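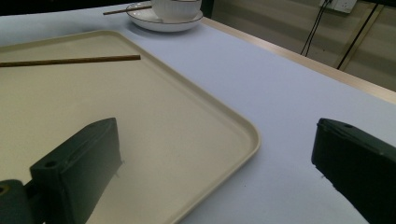 # Über uns

Prosine ist eine offene Werkstatt mit einem einzigen Dauerprojekt: Greifer bauen, die mit Alltagskram klarkommen. Geschirr, Besteck, Stäbchen. Kein Verein, keine Firma — eine Mietwerkstatt im Hinterhof, zwei Werkbänke, ein Schlüssel zu wenig.

## Woran wir bauen

Der Handgreifer heißt intern Varkovier. Zwei Finger, dunkelgrün, Kamera dran. Man führt ihn von Hand, später soll ein Arm dieselben Bewegungen fahren. Der Arm (Predonico) ist noch Baustelle: Schulter dreht, Ellbogen ruckelt, Handgelenk liegt in Teilen in der Kiste.

Geübt wird am Tisch. Essstäbchen sind gerade das Thema, weil dünn und fies. Eins auf dem Tablett, eins quer auf der Untertasse neben der Schale — das sind zwei ganz verschiedene Griffe. Flach liegend kommt man schlecht drunter, auf der Untertasse steht ein Ende über, da gehts leichter. Theoretisch.

## Wer wir sind

**Maksym Stetsiuk** — Mechanik, Finger, alles mit Schrauben. Bitte keine Schrauben aus seiner Dose nehmen.

**Zlata Melnychuk** — Software und Kamerakalibrierung. Meistens abends da.

**Wanda Marchetti** — Drucker, Material, Bestellungen. Wer Filament braucht: vorher bei ihr melden, nicht hinterher.

**Illia Harasym** — Elektronik. Baut grad die Motortreiber vom Predonico zum zweiten Mal neu.

## Wie es läuft

Angefangen haben wir in Maksyms Küche, daher auch das Geschirr. Inzwischen sind wir sieben Leute, nicht alle jede Woche da. Bisher steckt ungefähr 400 Euro Material in den Fingern, der Arm wird deutlich teurer. Bezahlt wird aus der Gemeinschaftskasse, größere Sachen sprechen wir vorher ab.

Pläne und Druckdateien geben wir gern weiter, einfach fragen. Die Doku hinkt leider hinterher, vorallem beim Arm. Wird nachgereicht.

## Mitmachen

Vorkenntnisse egal, Geduld nicht. Löten kann man bei uns lernen, CAD auch. Dienstags ab Abend ist eigentlich immer wer da. Klingel „Kostiuk“ drücken, das ist noch der Vormieter, Schild kommt irgendwan neu.

Anfragen von Schulen bitte an Miroslava Prokopenko, sie macht die Termine.

Stand: 17.10.2023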